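How to Get a Scuffed Tabletop Ready for Paint

My mother-in-law, Yvonne Kershaw, gave us her old kitchen table when she moved to Niltgate in August, and I have been itching to get some paint on it ever since! If you have one waiting in your garage too, pull up a chair (a different one) and let me walk you through the prep.

Start by washing the whole top with warm water and a little dish soap, then wipe it down twice with clean water and leave it overnight. I know, I know, you want to get going, but please let it dry.

Next comes the sanding. Go with the grain, nice and light, and when the shine is gone you can stop. Vacuum up the dust, then go over everything with a barely damp rag, and don't forget the underside of the lip, where I always find a little more.

Put your painter's tape on last, pressing the edge down firmly with a fingernail.

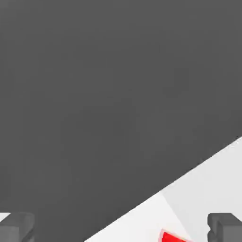

Now for the primer. Stir it well, pour a little into a tray, and roll on a thin coat, working from the far side toward yourself. Two thin coats beat one thick one every time, and I like to sand very gently in between. Pull the tape while the last coat is still a bit soft.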